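Play kitchen table, Clollgate playroom: April walk-through

I do this one before we open, with coffee in hand, so bear with me!

Tabletop. OK. White panel is flat, no lifting at the edges I could feel. The little black holes get a fingertip check for burrs (all fine). 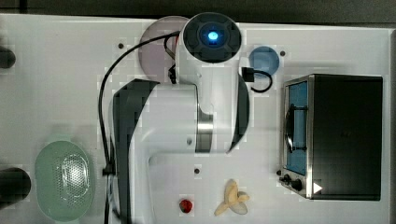

Tabletop, plate and blue bowl.

Small food. NEEDS ATTENTION. I ran the pieces through the choke tube and I'm not thrilled with the strawberries, so they stay with the over-threes until Hadar sends the bigger ones. Ketchup label is still stuck down, I picked at every corner.

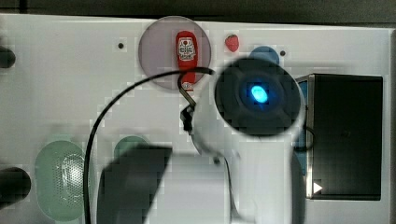
Red bottle on the round disc, strawberry beside it.

Dishes and pots. OK. Mug handle is solid, and I poked at the colander holes for sharp bits. Wash at 70, please, or up to 49 minutes on the Mokow rack cycle. I'd love to retire the black pots, they're heavy for a toddler's toes! 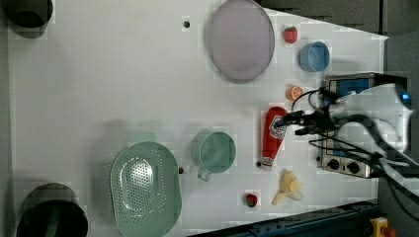 Van Acker wrote back that the pots can stay if they live on the bottom shelf, and asked for the banana peel flaps to be tugged on every check from now on.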